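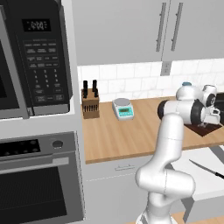 Cleaning and looking after the kitchen: tips from the Nornden newsletter

These are collected from the household column over the past few years, with a few readers' additions. Most of them use things you already have in the cupboard.

Microwave

Put a cup of water and a good splash of white vinegar in a microwave-safe bowl, with a wooden spoon standing in it so the water doesn't boil up suddenly. Run it on high for 5 minutes and leave the door shut for a few more. Wipe the walls and ceiling with a damp cloth. Take the turntable out and wash it in the sink, then clean the roller ring underneath, where most of the crumbs end up.

Half a lemon does the same job as the vinegar and smells better. Margareta Crăciun uses the lemon she has already squeezed for cooking.

For the keypad, spray the cloth and never the panel. If the buttons beep while you are wiping, use the child lock if there is one. On most models you hold down the stop or cancel key for a few seconds, but check your manual.

Oven

Racks can be soaked overnight in the bath on an old towel, in hot water with a scoop of laundry powder. Rinse and dry them before they go back. Don't do this with racks that have telescopic runners, as it washes the grease out of them.

For the floor of the oven, mix bicarb soda with enough water to make a paste, spread it on the cold surface, leave it overnight and scrape it off with a plastic scraper. Keep it away from the elements and the fan cover. Any white film left behind will come off with a spray of vinegar and a second wipe.

Knobs usually pull straight off. Take a photo of them first if they aren't all the same. Wash them in warm soapy water and let them dry completely, including the hollow part at the back.

If you have a self-cleaning oven, take the racks out before running the cycle unless the manual says they can stay. Open a window.

Stainless steel

Wipe with the grain. Warm water with a drop of dish soap takes off fingerprints, and a dry microfibre cloth afterwards stops the streaks. A few drops of baby oil on a paper towel will give a shine, but use less than you think you need or it will collect dust. No steel wool.

Cupboard doors and handles

Grease settles on the doors nearest the cooktop and along the top edges, where you won't notice it until you get up on a step. Hot water and dish soap will shift most of it. For the sticky yellow kind, use a paste of bicarb and water on a soft cloth, rub lightly, and try it on the inside of a door first. Painted doors mark easily.

Line the tops of wall cupboards with newspaper or baking paper if they don't go up to the ceiling, and change it every September. 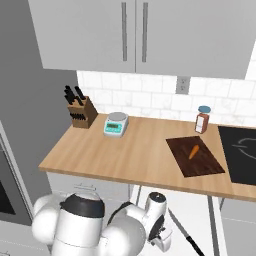 Handles work loose over time. Tighten them from inside the door with a hand screwdriver, as a drill can strip the thread. If the screw keeps backing out, a dab of clear nail polish on the thread will hold it and can still be undone later. Ajith D'Souza wrote in to say plumber's tape works too.

When a door hangs crooked, look at the hinge. Most modern hinges have two or three adjusting screws: one moves the door sideways, another moves it in or out. Turn them a quarter turn at a time and close the door to check.

Tiles and grout

An old toothbrush and a bicarb paste will do for ordinary grout. Rinse well. Avoid vinegar on marble or other natural stone, and don't use it often on unsealed grout. Once the grout is clean and has had a day or two to dry, a grout sealer will keep the colour even for a year or more.

Switch the power off before cleaning around outlets and use a cloth that has been wrung out hard.

Timber benchtops and boards

Wipe up water as soon as you see it, especially around the sink. For stains, sprinkle coarse salt, rub with half a lemon, leave five minutes and wipe off. Light scratches and rings will usually sand out with 240 grit, going along the grain.

Oil the timber when water stops beading on it. Food-grade mineral oil is the safe choice. Olive oil and other cooking oils go rancid. Put it on with a lint-free rag, leave it overnight and buff off the extra in the morning. A new benchtop needs oiling about once a week for the first month, then every couple of months.

If you use linseed or another drying oil, lay the rags flat outside to dry before they go in the bin. They can heat up and catch fire if they are left scrunched.

Drains

Pour a kettle of hot tap water, not boiling, down plastic pipes once a week. Coffee grounds go in the compost. Fat goes in a tin in the fridge until it sets, then in the garbage.

Smells

A saucer of bicarb in the fridge lasts roughly three months. Write the date on the box.

Send your own tips to Raluca Hodoroagă at the Nornden office. Next time: sharpening knives and scissors at home, with notes from Leif Eyvindsson.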